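## 4 Schalen und Kleinteile am Arbeitsplatz bereitlegen

Dieser Abschnitt gilt für den gelben Arbeitsplatz Norness. Der Aufbau der Gestelle ist in Abschnitt 3 beschrieben.

### 4.1 Vorbereitung

1. Obere Fläche abräumen und mit einem trockenen Tuch abwischen.
2. Lieferschein Cherkaoui mit dem Inhalt der Kartons vergleichen.
3. Schalen einzeln aus dem Karton nehmen. Nicht am Rand auseinanderziehen.
4. Schalen mit Rissen oder verzogenem Rand aussortieren und mit einem roten Punkt kennzeichnen.

**Hinweis:** Ein Karton enthält 30 Schalen. Restmengen bleiben im Karton und werden nicht auf den Boden gelegt.

### 4.2 Obere Fläche belegen

1. Schalen mit der offenen Seite nach oben in einer Reihe ablegen.
2. Zwischen den Schalen eine Handbreit Platz lassen.
3. Schalen nicht ineinander stapeln.

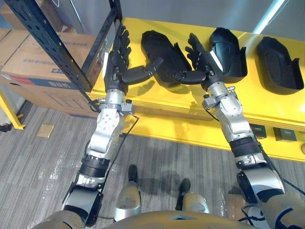
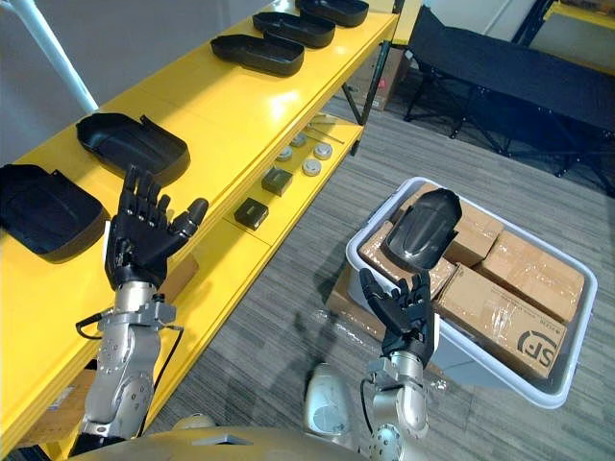 Schwarze Kunststoffschalen auf der gelben oberen Fläche

*Text und Aufnahmen: Driss Fawzy · Durchsicht: Magdy Benjelloun · Stand: August*

### 4.3 Untere Ablage belegen

Die untere Ablage nimmt die Kleinteile auf. Im zweiten Bild liegen dort die dunklen Blöcke, dahinter die runden Metallscheiben und ein paar dünne Stäbe.

1. Blöcke zuerst ablegen, mit der hellen Kante nach oben.
2. Scheiben neben die Blöcke legen, silberne Seite oben. Scheiben nur am Rand anfassen.
3. Stäbe zuletzt auf die Ablage legen. Kein Stab darf über die Vorderkante hinausragen.
4. Den weißen Behälter auf dem Boden neben dem Gestell abstellen.

> **Vorsicht:** Die Enden der Stäbe sind nicht entgratet. Beim Einlegen Handschuhe tragen.

### 4.4 Elektrischer Anschluss

Die beiden Steckdosenkästen an der Vorderseite des Tisches müssen jederzeit zugänglich sein. Keine Kartons davor abstellen. Je Kasten sind höchstens 2.000 W zulässig, für beide zusammen höchstens 3.000 W.

> **Achtung:** Vor dem Verschieben des Tisches alle Stecker ziehen. Leitungen nicht unter die Tischkante klemmen.

### 4.5 Kontrolle vor Arbeitsbeginn

- Schalen liegen flach auf und wackeln nicht.
- Untere Ablage ist frei von Verpackungsresten.
- Der Weg zwischen Gestell und Behälter ist frei.

Fehlende Teile auf dem Formblatt 61 eintragen und an das Lager Nevthorpe geben. Ersatzschalen werden unter der Bezeichnung Jodimer bestellt, immer als ganzer Karton.

Weiter mit Abschnitt 5, Einlegen der Blöcke.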